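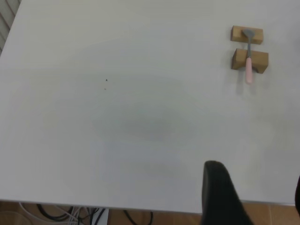 Koten Matte Worktops: Frequently Asked Questions

Ordering, fitting and care of the Koten tabletop and worktop range. Questions on the Didudow leg frames are answered on their own page.

What is the surface made of?
Koten tops have a pressed core with a matte finish layer bonded to the upper face and all four edges. The underside carries a plain balancing sheet. The balancing sheet is not rated for wear and should not be used as the working face.

Which finishes are available?
Chalk, Fog, Slate and Clay. All four are matte. We stopped offering the satin version of Fog in January, but replacement edging for it can still be ordered by part number.

What is the largest single piece?
Lengths are cut to order. The standard depth is 700 mm. Other depths are possible on the Wunden core only and add to the lead time. Runs longer than one sheet are joined with a butt joint and two draw bolts, which are included.

How much weight can a top carry?
A fully supported top on a Didudow frame is rated for up to 268 lb, evenly spread. The rating does not apply to overhangs, tops with cutouts larger than a cable grommet, or point loads such as a bench vise. Mount a vise over a leg, with a backing plate underneath.

Can I cut the top myself?
Yes. Use a fine-toothed blade and cut with the finish layer facing up on a table saw, or facing down if you are using a handheld circular saw. Seal every cut edge the same day. Unsealed core takes up moisture and swells, and swelling is not covered.

How do I seal a cut edge?
Sand lightly with 240 grit, remove the dust, and apply two thin coats of edge sealer. Allow the first coat to dry fully. Iron-on edging can then be applied over the sealer, but it does not replace it.

What do I use for everyday cleaning?
A damp microfiber cloth and a few drops of dish soap. Wipe with clean water afterward and dry. Most complaints of streaks on matte tops come from soap that was left on the surface.

Which products should be avoided?
Scouring powder, steel wool, wax, furniture polish, and any cleaner containing bleach. Wax and polish fill the texture of the finish and leave glossy patches that are slow to remove. Melamine sponges are mildly abrasive and will raise the sheen if used often in one spot.

How do I remove ink or marker?
Isopropyl alcohol on a white cloth, worked from the outside of the mark inward. Test on the back edge first. Old permanent marker on Chalk may leave a faint trace.

Can I put hot items on it?
Use a trivet. The finish tolerates a coffee mug, but a pan from the stove will damage the bond between the finish and the core. Soldering irons and heat guns need a proper stand and a heat mat.

Can scratches be repaired?
Light scuffs can often be reduced with a white nylon pad and water, using straight strokes along the length. Scratches that reach the core cannot be repaired invisibly. The Gökçe filler sticks are matched to all four colors and are meant for chips at edges and corners.

Is the top suitable for a kitchen or bathroom?
Kitchen, yes, away from the sink cutout unless you order the Wunden core. Bathroom, no.

My top arrived slightly bowed. Is it faulty?
Usually not. Lay it flat on even supports in the room where it will be used and leave it for 48 hours. If a gap of more than 2 mm remains under a straightedge, contact us before drilling any holes.

What does the warranty cover?
Delamination, edge lifting and core defects, for five years from delivery. Wear, heat damage and unsealed cuts are excluded. Keep the label from the underside. It carries the batch number, and claims cannot be processed without it.

Who do I contact?
Orders and delivery: Melahat Yüksel. Technical questions and warranty claims: Jabari Wanyama. Please include the batch number and the finish name in your first message.

Page last updated 23 October 2024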